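Thread: Automation on the folding floor, what changed for you?
Board: Laundry, linen and garment care, staff talk
Page 1 of 1

gaeun_y
I am working at the Flundstead plant of Holatmont, in small items. That means socks, gloves, baby things, everything that comes back from the care homes in net bags. In January we got the new sorting line from Kurian. Before this we were 6 people at the small items table, now we are 3. The other three were not dismissed, I want to say this first. Two went to dispatch and one went to what the company calls "demonstration work", meaning she shows the movements of folding and putting away so that the machines can learn them.

My question to people in other plants is simple. Did your work become better or worse after? I read many articles about this but they are all written by managers or by people who sell the machines.

Please write also how long you are in the job, it helps me to compare.

N. Keane
Nineteen years in, all in hotel linen. For us it became better for the back and worse for the head. The lifting is gone. What I have now is a screen that tells me which bag is stuck, and I walk to it. I used to talk all day with the woman across from me. Now there is a machine across from me and it is loud.

cendthorpe_nights
Sorry but "better for the back" is the important part. I was on sheets at Cendthorpe before they had the feeder and I have two discs that I will carry till I die. I would take ten loud machines.

N. Keane
I don't argue with your discs. I said it is better for the back. I only say there is also the other side, and no one asked us about it.

maeve_od
What happened with the pay, gaeun? That is always my first question. In our place the sorting people became "line attendants" and the rate went down, with a letter that said the job is now less skilled. Then they were surprised that people with good hands left.

gaeun_y
Our rate stayed the same until now. The target changed. Before, it was 400 pairs for one shift for each person. Now there is no target in pairs, there is a target for the line, and if the line stops it counts against all three of us. I find this harder. With pairs I knew at lunch time if I had a good day or a bad day.

Peadar K
I will be the unpopular one. I was in maintenance for this kind of line, with another company, and in my experience the stops are mostly from feeding. People throw in a whole bag together because they are angry with the machine or in a hurry. If you feed slowly it runs well. A shared target teaches people to feed correctly.

maeve_od
Peadar, a shared target teaches people to be angry with each other. I have seen it. The slow one gets the looks.

Peadar K
That can happen, yes. Then the supervisor is not doing his job. I would not blame the line for it.

gaeun_y
We have no supervisor on late shift any more, this was another change.

E. Fahy
Can you tell more about the demonstration work? They are offering it at our place and the notice has four lines of text and a phone number. I am 70 percent decided to say yes, because my wrists are finished with the ironing. But I would like to know what a person does there from morning until evening.

gaeun_y
I can tell what I know. I did it myself for two weeks when my colleague was on leave, so it is not only stories from the canteen.

You don't fold with your own hands. You hold one gripper in each hand, with a controller on top, and you do the task with the grippers. Socks are a big part of it, because socks are soft and every one falls differently. You take a sock, you put it in its compartment, you go to the next one. When the round is finished you take everything out and start again. The first day I was slower than my small nephew. After some days the hands understand the distance.

What is strange is that you must not be too clever. In the plant I have my small tricks, for example I roll two socks against my stomach. This you can't do with grippers. They want it clean and at one speed.

It is quiet, and there is daylight, after years under tubes I noticed this very much. The arms get tired in a different place, up in the shoulder. I would ask about breaks before you sign. 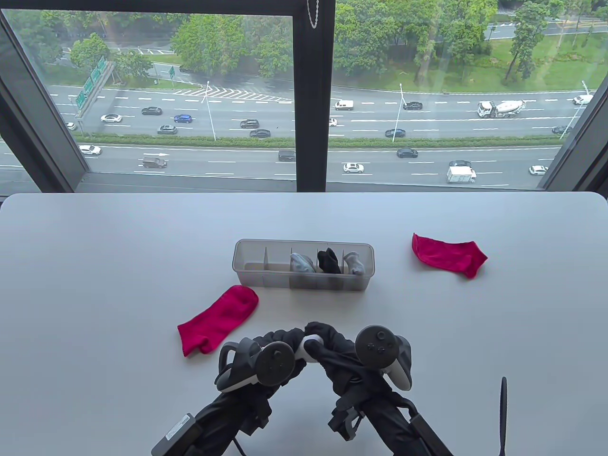 E. Fahy
Thank you, this is more than the notice told me. The shoulder is a point, I will ask about breaks and also if I can go back to my old rate when the project ends. Is it in writing for your colleague?

gaeun_y
It is in writing for one year. After that it says "to be reviewed". She asked what this means and the answer was that it means it will be reviewed.

cendthorpe_nights
So she teaches the machine to do the socks, and then there is a review. I am for machines, I said it already, but I can read a sentence.

Peadar K
To be fair, a machine that can put away socks reliably in a real plant is not coming next month. I think there are some years in this work. Nobody can promise it, though.

N. Keane
"Some years" is fine if you are 60. Ga-eun, how old is your colleague, if I may ask?

gaeun_y
She is 34.

maeve_od
Then she should ask for a training certificate, something with a name that another employer can understand. We got this for the line attendants in the end, but only after the good ones had left. It should say what she can do with the equipment and not only that she was present.

gaeun_y
This is a good idea and I will tell her tonight. I am also collecting the answers about targets for our staff meeting, so if somebody has a plant where the line target is divided in a fair way, please write how they do it. Hotel linen is also fine.

N. Keane
We have it per hour, and the stops from mechanical faults are taken out before they count. The shift has to note them by hand. I will look for the sheet and type it here when I am back from work.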